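Perkiddale Chore Bench: Gallery

Avine and Lirari keep a shared list of 38 household and shop-floor chores and score each for machine readiness. Soft goods still rank near the bottom.

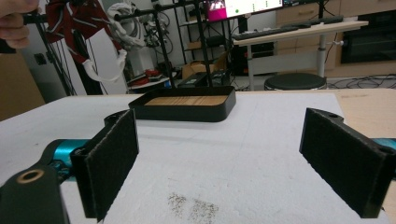

Rigid objects are mostly a solved pick. A tray has fixed edges and one sensible grasp, and placement error stays within 2 mm on most attempts.

Cloth and cord have no fixed shape to plan against. A loose end moves as soon as the other end is lifted, so the grasp has to be planned again. 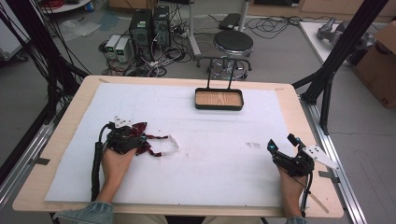

Two-handed work raises the data cost. Our estimate is roughly 1,000 demonstrations per chore before a policy is worth testing unattended. 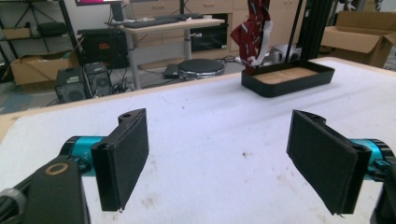
Hanging items score slightly better than items lying flat. Gravity fixes one axis. Folding remains at the bottom of the list.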